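Equipment Planning Officer, Part-Time
Adinham Automation, Dunmore

Adinham is hiring a planning officer to look after spending on our robot benches for the coming budget year. The work is two days a week, on site.

You will keep the asset register, get quotes, and put the yearly equipment plan together. Spares are the biggest line, mostly gripper fingers, cables and acrylic panels.

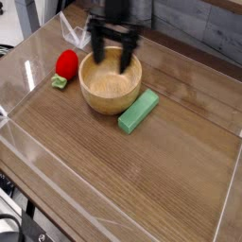
Gereo would add that whoever takes this on should be comfortable ringing suppliers, as half the quotes never arrive by email.

Any single purchase over $1000 needs two written quotes. Smaller orders go on the bench card.

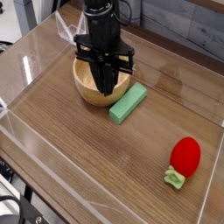 Do I need a trade or engineering background? Experience in purchasing or stores is enough, and we will teach you the part names.

The current register has 99 lines and was moved across from the Astisov system in October. Some of the labour costs still need to be sorted out by bench.
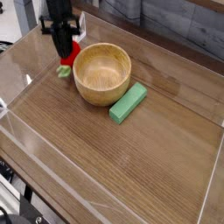
Freight is also booked under the wrong code in places, and fixing that will be your first job.

To apply, send a resumé and a short cover letter to the Dunmore office, quoting reference 2070. Applications close Sunday at 5 pm.

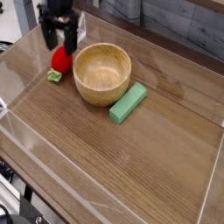

Gripper, bowl and plush strawberry on the bench, Adinham.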